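2018년 4월, 화요일. 맑다가 저녁에 바람

아침에 일어나자마자 창문부터 열었다. 며칠 동안 뿌옇던 하늘이 오늘은 모처럼 맑아서, 커피를 내려 놓고도 한참을 창가에 서 있었다. 건너편 집 담장 위로 목련이 거의 다 졌다. 작년에는 목련 지는 걸 보면서 괜히 서운해했던 것 같은데, 올해는 바빠서 피는 것도 제대로 못 보고 지는 것만 본다. 그래도 바닥에 떨어진 꽃잎이 아직 하얀 게 몇 장 있어서 출근길에 하나 주워 수첩 사이에 끼워 두었다. 아마 내일쯤이면 갈색이 되어 있겠지. 알면서도 매년 줍는다.

버스에서 엄마랑 통화했다. 김치를 또 보내신다고 해서 냉장고에 자리가 없다고 했더니, 그럼 자리를 만들라고 하셨다. 맞는 말씀이라 할 말이 없었다. 엄마는 요즘 동네 문화센터에서 손바느질을 배우시는데, 파우치를 하나 만들어서 같이 넣어 보내신단다. 무슨 색이냐고 물었더니 받아 보면 안다고, 그것도 안 알려 주신다. 전화를 끊고 보니 내릴 정류장을 한 개 지나 있었다. 덕분에 아침부터 걸었고, 걷다 보니 빵집이 문을 막 열고 있어서 단팥빵을 샀다. 지나친 정류장 덕을 봤다고 해야 하나.

오늘은 작업실 정리하는 날이었다. 레캄(Rekham)에 보낼 뜨개 모자 주문이 1,256장으로 확정된 뒤로 다들 정신이 없어서, 책상이며 선반이며 손 닿는 데마다 물건이 쌓여 있었다. 우리는 도안과 견본만 뜨고 실제로 뜨는 건 후다타노 공방 분들이 하시지만, 견본 하나를 제대로 만들려면 며칠씩 걸리는 법이라 이쪽도 마음이 한가하지가 않다. 그래도 이대로는 도저히 안 되겠다 싶어서 오전에는 실을 손대지 말고 치우기만 하자고 했다. 다들 그러자고 대답은 시원하게 해 놓고, 열한 시가 되니까 두 사람은 벌써 바늘을 잡고 있었다.

나는 실장(우리는 실이 든 장이라고 실장이라 부르는데, 처음 온 사람들은 꼭 누구를 부르는 줄 안다)부터 맡았다. 맨 아래 칸에서 재작년에 쓰다 남은 겨자색 실이 나왔다. 그때는 이 색이 너무 탁하다고 다들 싫어했는데 오늘 햇빛에 비춰 보니 참 곱다. 색이 변했을 리는 없고 내 눈이 변했나 보다. 한 타래를 따로 빼 두었다. 엄마 목도리를 떠 드릴까 하다가 이제 봄인데 싶었지만, 내 속도로 뜨면 11월에나 완성될 테니 지금 시작하는 게 딱 맞을지도 모른다.

장부도 맞춰 보았다. 남은 실이 장부에는 349타래인데 아무리 세어도 두 타래가 모자랐다. 위 칸부터 다시 세고, 아래 칸부터 또 세고, 결국 바닥에 전부 꺼내 놓고 앉아서 셌다. 점심시간이 다 되어서야 창가 바구니에 들어 있는 걸 찾았는데, 하나는 내가 지난주에 색 맞춰 본다고 가져다 둔 것이었다. 다른 하나도 내가 그랬을 가능성이 높다. 아무 말 안 하고 조용히 장에 넣었다. 일기니까 여기에는 써 둔다.

점심은 다 같이 칼국수를 먹었다. 바지락이 많이 들어 있어서 좋았는데 국물이 뜨거워 입천장을 데었다. 오타르 달그렌(Ottar Dahlgren) 씨에게서 온 편지 이야기가 나왔다. 재작년 여름에 한 달 머물다 간 분인데, 지금은 셸브레드(Skjelbred)에서 양을 키우는 집 일을 거들며 지낸다고 한다. 새끼 양이 태어나는 철이라 밤에 잠을 못 잔다고, 그래도 새벽 공기가 좋아서 견딜 만하다고 썼다. 한국말로 또박또박 쓴 문장 사이에 칼국수가 그립다는 말이 있어서, 우리가 하필 칼국수를 먹으면서 그 편지를 읽은 게 조금 미안했다. 답장에 바지락 이야기는 쓰지 않기로 했다.

오후에는 파란 책상 차례였다. 청회색 카펫을 깔아 둔 그 책상은 원래 완성된 모자를 씌워 보고 모양을 잡는 자리인데, 어느 틈엔가 갈 곳 없는 물건이 다 모이는 자리가 되었다. 누가 풀다 만 파랗고 하얀 뱀 모양 퍼즐도 거기 있고, 차 한 병도 거기 있고, 물티슈는 또 왜 그렇게 거기로만 모이는지 모르겠다. 그 한가운데에 우리 두상이 서 있다. 하얀 폼으로 된, 머리카락 한 올 없는 그 얼굴 말이다. 이름은 파부스(Pavus)다. 처음 왔을 때 내가 붙였는데, 어디서 나온 이름인지는 나도 이제 기억이 안 난다. 다들 처음엔 웃더니 지금은 "파부스 좀 이쪽으로 돌려 봐" 하고 아무렇지도 않게 말한다.

나는 파부스의 얼굴이 좋다. 눈을 감은 것 같기도 하고 그냥 눈이 없는 것 같기도 한데, 오래 보고 있으면 감은 쪽으로 보인다. 코도 입도 흐릿하게만 잡혀 있어서 보는 사람 기분에 따라 표정이 달라진다. 바쁠 때 보면 저 혼자 태평한 것 같고, 피곤할 때 보면 같이 졸린 것 같다. 오늘은 목에 물티슈 두 팩을 깃처럼 두르고 있어서 꼭 어디 잔칫집에 가려고 차려입은 사람 같았다. 한쪽은 청록색이고 한쪽은 연한 하늘색인데, 둘이 은근히 어울려서 한참 들여다보았다. 다음 견본은 저 두 색으로 배색을 해 볼까 하는 생각까지 들었다. 청록을 밑단에 두르고 위로 갈수록 하늘색으로 옅어지게, 중간에 흰색으로 작은 점무늬를 넣으면 봄 모자로 괜찮을 것 같다. 수첩에 바로 적었다. 목련 꽃잎이 끼워진 바로 그 장이라 글씨를 꽃잎 옆으로 비켜 썼다.
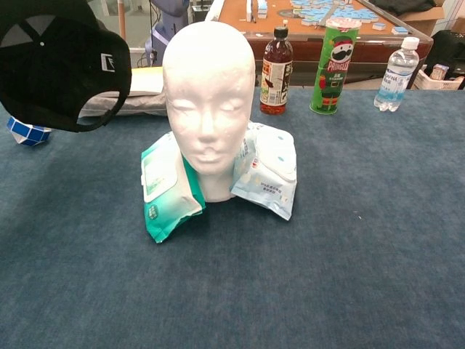
저녁, 집에서

돌아와 보니 바람이 꽤 불어서 베란다에 널어 둔 수건 하나가 화분 위에 떨어져 있었다. 하필 물을 준 화분이라 수건에 흙이 묻었다. 다시 빨면 되는데 그 순간에는 왜 그렇게 기운이 빠지던지. 손으로 대충 헹궈서 세탁기에 넣고, 남은 단팥빵 반쪽을 먹으니까 마음이 좀 풀렸다. 사람 마음이라는 게 빵 반쪽이면 되는 걸 가지고.

저녁은 간단히 달걀밥을 해 먹었다. 엄마 김치가 오기 전에 묵은 것을 먹어야 해서 김치도 잔뜩 볶았다. 먹고 나서는 냉장고 둘째 칸을 비웠다. 언제 산 건지 모를 머스터드 한 병과 뚜껑만 있고 통은 없는 반찬통 뚜껑이 나왔다. 뚜껑이 왜 냉장고 안에 있었는지 한참을 생각했지만 모르겠다. 낮에는 작업실을 치우고 밤에는 냉장고를 치웠으니 오늘은 하루 종일 치우기만 한 셈인데, 이상하게 싫지가 않았다. 겨울 내내 미뤄 둔 것들이 이제야 하나씩 제자리로 가는 기분이다.

설거지를 마치고 겨자색 실로 목도리 코를 잡았다. 처음에는 마흔 코를 잡았다가 너무 넓은 것 같아서 풀고, 서른네 코로 다시 잡았다. 열 단쯤 떠 보니 이번에는 또 좁은 것 같다. 엄마는 어깨가 작으시니까 괜찮을 것도 같은데, 전에 떠 드린 것은 좁다고 하셨던가 길다고 하셨던가. 내일 통화할 때 슬쩍 여쭤 봐야겠다. 그러면 또 뭘 뜨느냐고 물으실 텐데, 그때는 나도 받아 보면 안다고 할 작정이다. 생각만 해도 재미있어서 혼자 웃었다.

뜨개를 하면서 라디오를 켜 두었는데, 어느 바닷가 마을에서 보낸 사연이 나왔다. 아버지가 쓰시던 나침반을 고쳐서 다시 벽에 걸었다는 이야기였다. 배는 오래전에 팔았고 지금은 벽에 걸린 나침반이 가리키는 쪽에 냉장고가 있을 뿐이라고 해서, 디제이도 웃고 나도 웃었다. 신청곡은 모르는 노래였는데 좋았다. 제목을 적어 둔다는 것이 코를 세다가 놓쳤다.

자기 전에 가계부도 썼다. 실 주문한 것을 빼고 이번 주에 내가 따로 쓴 돈은 빵값하고 버스비 정도다. 지난달에는 서점에서 너무 많이 샀으니 이달은 참아야 한다. 그런데 배색 책이 새로 나왔다는 이야기를 들어 버려서 그게 문제다. 도서관에 들어왔는지 먼저 알아보고, 없으면 신청하고, 그래도 안 되면 그때 사자.

내일 할 일. 답장 쓰기(새끼 양이 몇 마리나 태어났는지 꼭 물어볼 것). 청록 실 견본 받아 보기. 하늘색은 작업실에 있는 것으로 먼저 떠 보기. 후다타노에 전화해서 모자 안쪽 단 처리 다시 의논하기. 물티슈는 당분간 안 사도 되겠다. 그리고 버스에서는 전화를 조금 일찍 끊을 것.

바람 소리가 아직도 난다. 수건은 이번엔 집게를 두 개씩 물려 놓았다.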